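Meseck Two-Arm Candy Packing: data card and README

Release 2, August 2023
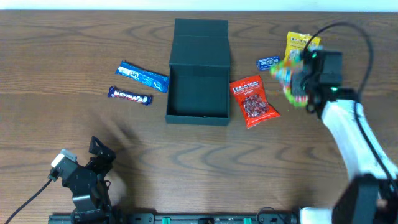
5 min read

Summary

This release holds recordings of a two-arm tabletop setup packing wrapped candy into a rigid box with a hinged lid. We collected it to test one idea: that a policy trained on demonstrations cut at each grasp and release learns packing faster than a policy trained on whole demonstrations. We call the cutting method Jallik. The code that does the cutting is in the same repository, along with the training settings we used.

The short version of the result is that cutting helps with bars and flat packs, helps less with bags, and makes no clear difference for soft gummies.

What is in the release

There are 1,000 demonstrations for training and 100 held back for testing. Every demonstration was given by a person driving the arms. Each one has:

- color video from a camera looking down at the table
- joint positions for both arms
- gripper opening, commanded and measured
- a plain text instruction, such as "put the gummy in the green box"
- the cut points found by Jallik, with a flag if a person moved them

Depth is not included. We recorded it for part of July and dropped it, as shiny wrappers left too many holes for it to be useful.

The task

An episode starts with the box open and empty and the candy spread over the far half of the table. The operator picks items one at a time and places them in the box. Item positions change between episodes. The set of items changes too, but always mixes stiff things (chocolate bars, gum packets) with things that bend or slump (candy bags, sour strips and other gummies).

Only some episodes end with the lid closed. The instruction text says which. If you train on all episodes together, please keep the text as an input, or the policy will see two different endings for what looks like the same job.

Either arm may do the picking. In many episodes one arm stays folded the whole way through while the other works. We kept these. Filtering them out made the idle arm drift during our early tests – a small thing on video, but enough to bump the box.

How the cutting works

Jallik reads the measured gripper opening and looks for the moment it stops following the command. On a stiff item that moment is sharp, and the script marks it as a grasp. A release is marked when the two signals meet again. The episode is then split into reach, carry and return pieces, and each piece is trained on with its own end state as the goal.

Soft items are harder. A gummy gives way under the fingers, so the two signals part slowly and the mark can land late. Theda Diekmann checked every mark on the test set by hand and moved the ones that were off. On the training set, only the marks with a low score were checked.

Results

We compared Jallik with Hollmann, our older baseline, which trains on whole episodes. Both used the same network and the same number of training steps. Each was run on the real arms for 50 trials, with item layouts taken from the test set.

Jallik packed more items per trial than Hollmann and dropped fewer on the way to the box. Most of the gain came from the carry piece. Hollmann would often open the gripper early, over the front edge of the box, and Jallik did so in some 17 trials fewer. Full tables are in the results folder.

On gummies the two were close enough that we would not claim a difference. The usual failure was the same in both: the strip was picked up near one end, swung, and caught on the wall of the box.

Known problems

Fast moves blur the held item in the video, most of all small gummies. We have not removed these images.

The gripper and its cable can hide items at the far right of the table. Labels for item position are marked "uncertain" when this happens.

All episodes use one table with a strong wood grain. A policy trained here did poorly on a plain white surface at our Cendano site until we added crops with swapped backgrounds. The swap script is included.

Lighting was not controlled, and shadows from the arms fall across the table in different places.

Getting started

Unpack the archive, then run the check script before anything else. It confirms that video and joint logs have matching lengths and prints the names of any episodes that fail. Cut points are stored beside each episode as a small text file, one line per cut, in seconds from the start.

To make your own cuts, run the cutting script with the raw folder as input. Existing cut files are left alone unless you pass the overwrite option.

Questions and corrections go to the issue tracker. Please give the episode name and the time in the video.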